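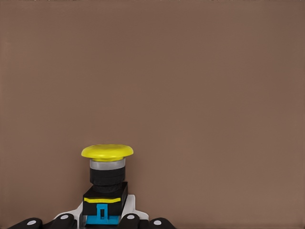 Brown floor paint on workbench top still marks after weeks, strip or wait?

dovetail_dan

I have a bench in an unheated garage near Tinstead. The top is MDF, sealed with one thinned coat of Emard acrylic primer and then two full coats of Flesberg water-based floor paint in brown, rolled on with a short-pile roller. The tin says light use after a day and full hardness after a fortnight. It has now had over three weeks.

The surface looks fine and does not feel wet. The trouble is that anything heavy left on it overnight sticks slightly. A steel toolbox lifted this morning with a small crack and left a faint outline where the feet had been. A plastic crate does the same and the outline is shinier than the rest. A fingernail pressed hard leaves a dent that has mostly gone by the next day.

Garage temperature at night has been in single figures since I painted it. I can put a small heater in there, but not for days on end. I left about 50 minutes between the two top coats, as it felt dry to the touch.

Do I strip it back, leave it alone, or put something over it? I would prefer to keep the matte look. A gloss varnish would throw the strip light straight back at me.

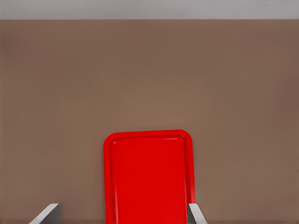

Matte brown, no grain showing.

We use cookies to remember your settings and measure how the site is used. Accept all. Manage choices.

fourth_coat

There are two separate faults and it is worth telling them apart before you buy anything.

The first is slow film formation. Water-based paint dries by losing water, and then the particles of binder have to soften and join up. Below the minimum temperature on the tin the second part goes badly. The film can look sound and still be weak. Your short gap between coats will have made this worse, as the second coat closed over the first while there was still water in it. The MDF will have taken up a little of that too.

The second is blocking, the trade word for a painted surface sticking to whatever is pressed against it. Many acrylics do this for months, even when painted in a warm room. Wall paint is the worst for it. Floor paint should be better but varies a good deal between makers. Plasticiser moving out of the crate into the paint would explain the shinier outline, and more drying time will not cure that one.

Test as follows. Pick a corner you do not care about. Warm it to ordinary room temperature for an evening, by heater or by bringing the bench indoors if it will go through the door. Let it cool, then cut a small cross with a sharp blade, press down masking tape and pull it off sharply. If the paint comes away in flakes down to primer or board, strip it. If only the edges of the cut lift, the bond is good and you can leave it on.

If it passes:

Keep the top clear for another month and get heat into the garage when you can. Air movement helps as well, so leave a fan running on low.

Rub down lightly with 240 grit, used dry. If the paper clogs straight away, stop and wait longer.

Wipe off the dust, then apply two thin coats of a water-based polyurethane sold for floors, in the matte grade. Leave a full day between them. Stir the tin well, as the matting agent settles and you will get gloss from the top of the tin and chalk from the bottom.

Do not use an oil-based varnish over it. The solvent may soften the acrylic, and the yellowing will show on that brown.

For the crate, stand it on a piece of hardboard.

If it fails, a cabinet scraper will probably take it off faster than sandpaper. Go easy with a heat gun on MDF, and wear a mask whichever way you do it.

garage_kev

Had the same with the Flesberg stuff, in grey. Mine went hard by June and I did nothing to it.

mitre_box

Agree with most of the long reply, except that I would not bother with varnish on a bench. It will be scratched in a week and then you have two layers to patch. Screw a sheet of 6 mm hardboard over the paint and replace it when it gets rough. Countersink the screws and keep them clear of where you plane. Tsoukalas on the trading estate will cut a sheet to size if you give them the measurements.

dovetail_dan

Did the tape test tonight. Edges lifted very slightly and nothing came off in the middle, so the paint is staying. The heater is on a timer for the evenings. I will look at it again in a month and decide between matte varnish and hardboard then.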